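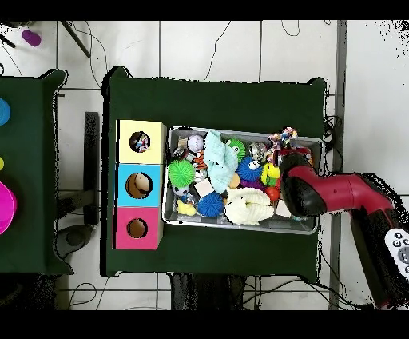 The toy library at the top of the hill

Ivness has one bakery, two bus stops and a toy library that people will cross the county for. I went up in March, in sideways rain, and stayed until they put the lights out.

Lieselotte Fröhlich started it in her front room with a few boxes her own children had outgrown. It now fills the old schoolhouse on Plindska Lane, and the catalogue has reached 1391 entries, every one of them written out by hand in green ink. You can borrow up to 3 things at a time for a month, and what a catalogue it is! Puppets, train track, drums (limited to one per household, after a long winter), and whole shelves of things to squeeze, stack, throw and chew.

"People come in asking what's educational," Fröhlich told me. "I ask what made them laugh when they were small, and we start there."

I loved the mending bench best. It opens at 7 in the evening and anyone can pull up a stool. I watched a father sew an ear back on a rabbit with the sort of care you'd hope for from a surgeon, while two girls argued happily over which glue would hold a dolls' house chimney. Spare wheels live in a biscuit tin, and spare eyes in a smaller one.

Joining costs whatever you can manage. Dog toys have their own card in the catalogue, at the back, and they go out nearly as fast as the jigsaws.

By closing time I had signed up, although I live two hours away, and was trying to get a wooden crocodile on wheels into my rucksack. He's due back next month.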